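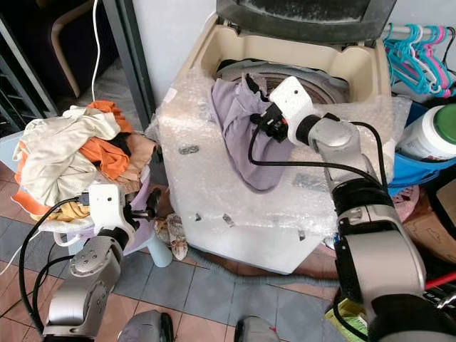
*Laundry handling with two robot arms and a top-opening washer.*

Cliltano has issued revised rules of good practice for robot laundry work in homes, effective in December. The text was prepared under Shaimaa Abou Zeid and replaces the Mahrous guidance in full.

Section 2 deals with the work area. Hoses and loose items on the floor are to be noted before each session, and arm cables must be checked through the full range of motion. Operators shall keep the lid of the washer fully open while a gripper is near the drum.

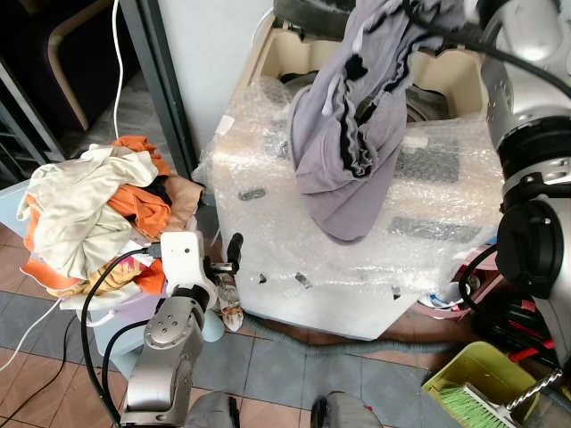 Page 25

Section 3 covers garments held at the edge of the opening. A garment that hangs over the front is to be lifted clear before the arm moves sideways - pulling across the rim is no longer allowed. The rule draws on a review of 1,459 session records from the Mundum and Pamo sites, of which 108 noted a snagged garment.

Member sites should send written comments to the standards office by noon on the last working day of the month. Sites still using the Mahrous checklist may finish open sessions under it.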